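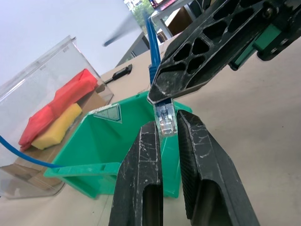 Cuaderno de taller, julio. Cables de red y cubetas

Sigo con el repaso de los latiguillos azules. El material venía de la sala de Tarncombe sin clasificar, mezclado con regletas y tornillería que no tiene nada que ver. He apartado todo lo que no es cable de red y lo he dejado en el estante de abajo, pendiente de que alguien diga si se devuelve.

Empecé a las 9:30. La cubeta verde la uso para los azules y nada más. Por favor, no echar ahí los grises, que luego toca desenredarlo todo otra vez. Los grises van en la caja de cartón con el nombre Brutville en la tapa, hasta que tengamos otra cubeta.

Comprobación del conector

Los RJ45 transparentes tienen la ventaja de que se ven los contactos dorados sin desmontar nada. Miro primero tres cosas con la lupa: que los ocho contactos estén bajados a la misma altura, que los hilos lleguen al fondo y que la lengüeta no esté partida. La lengüeta es lo que más falla. Si está partida, el cable se marca con cinta roja aunque dé continuidad, porque en el armario se sale con cualquier tirón.

El capuchón azul se retira hacia atrás para mirar el prensado de la funda. Hay que hacerlo despacio; en dos de los cables largos estaba tan rígido que arrastraba la funda. A esos les he cortado el extremo y los he dejado para crimpar de nuevo.

Después, comprobador Hidia en los dos sentidos. El fallo que más se repite es el par marrón abierto. Un cable daba bien en reposo y fallaba al doblarlo junto al capuchón, así que a partir de ahora doblo todos en ese punto mientras pasa la secuencia. Los que ya había dado por buenos antes de ese los he vuelto a pasar.

Recuento a media mañana

Revisados: 85
Buenos: 60
Para crimpar de nuevo: 24
Descartado: 1 (funda aplastada a mitad de recorrido, no compensa)

El descartado lo he cortado en trozos para practicar.

Crimpado

La crimpadora Chin aprieta menos por el lado del contacto 8. Nnamdi Adebisi la ajustó y mejoró, pero le sigo dando dos apretones. Norma B en ambos extremos, como en el resto del armario. El capuchón se mete antes de pelar la funda. Lo apunto porque hoy se me ha olvidado en uno y he perdido el conector.

Longitud de pelado: la marca corta de la herramienta. Con la larga quedan los hilos al aire fuera del prensado y la funda no agarra.

Guardado

Cada cable se enrolla suelto, sin codo cerrado en el capuchón, y se sujeta con velcro, no con brida. Los rollos van de canto en la cubeta, con los conectores hacia arriba. Si se dejan abajo, se enganchan las lengüetas unas con otras y volvemos a tener el mismo problema.

Pendiente

Pedir conectores transparentes y capuchones azules, referencia interna 1368. Quedan pocos y no llegan para los de cinta roja.
Preguntar a Nnamdi si los cables largos se etiquetan por los dos extremos o basta con uno.
Buscar otra cubeta para los grises.
Volver a pasar por el comprobador los recién crimpados mañana a primera hora, antes de bajarlos al armario.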